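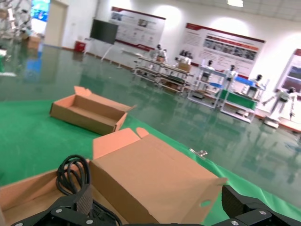 Press releases > Guidance and standards

Print this page | E-mail this page

Brilmont publishes plain-English rules for robots that handle boxes

September 1, 2021

Brilmont has released a code of good practice for firms that use robots to pick, open, fill and shift cardboard boxes. It runs to 12 pages, which makes it a good deal shorter than the documents it was drawn from, and it can be read in one sitting by a person with a cup of tea and a delivery due.

The code, titled Hands, Boxes and Floors, was written with the packing firm Plekum and the equipment maker Stankevičius. It covers the bench, the gripper, the floor between the machines and the people who have to walk across it. A first draft ran past 3,000 words on the definition of a box alone. Readers will be relieved to learn that the published version assumes they have met one.

"Most of the rules people break are ones they have never managed to finish reading," said Silvana Rocha, who edited the code for Brilmont. "We had a site send us its safety manual in a crate. The crate was not mentioned in the manual. It had been left in a fire exit."

What the code asks for

Part 1 deals with the bench. Cables are to be routed or put away before a run starts, and that includes the spare one that is only there for a minute. Open flaps count as part of the box when clearances are worked out, as a gripper will not fold them down out of politeness. Small loose items such as clips and screws are to be removed or logged. Straps must be fixed at both ends or taken off the bench altogether.

Part 2 is about the gripper itself. Fasteners on the fingers should be checked at the start of each shift and marked so that a loose one shows at a glance. Any wrist camera must be cleaned with the cloth supplied, and the code devotes a short, heartfelt paragraph to sleeves.

Part 3 concerns shared floors, and will probably cause the most argument. Where humanoid machines stand near racks or workstations, each one must have a marked standing place and a named person responsible for it during the shift. "Everyone" is not accepted as a name. A machine that is parked is to be treated as live until that person has said otherwise, out loud, to somebody who was listening. Shiny floors get a section to themselves: sensors should be tested under the lighting in daily use, reflections included, and a test done with the blinds down on a Sunday-best floor will not count.

Part 4 covers records. A near miss is to be written up in two sentences on the day. The code gives a model entry, and politely asks sites to stop writing "robot confused" in the column for cause.

Trial at Clililov

The rules were tried out at Plekum's Clililov site over 800 working hours. Staff were invited to strike out anything they found silly, and took up the offer with some energy. A proposed rule on the approved colour of pencils did not survive, and neither did a flow chart that led back to its own beginning. The rule on naming a responsible person was kept, after a lively month in which two shifts each believed the other had it.

"I went in thinking we needed more rules," said Rocha. "I came out with fewer, and a long list of places where people put down their coffee."

Following the code is voluntary. It does not replace the law or any formal standard, and a firm that must meet those must go on meeting them – the code says so on its first page, in type large enough to be seen from a forklift.

Availability

Hands, Boxes and Floors is free to download from Brilmont, or can be posted on request. A wall version of Parts 1 and 3 will follow in October. Comments are welcome until the end of that month, and those about pencils will be read with the others.

Contact: Brilmont Press Office | © 2021 Brilmont. All rights reserved. | Back to top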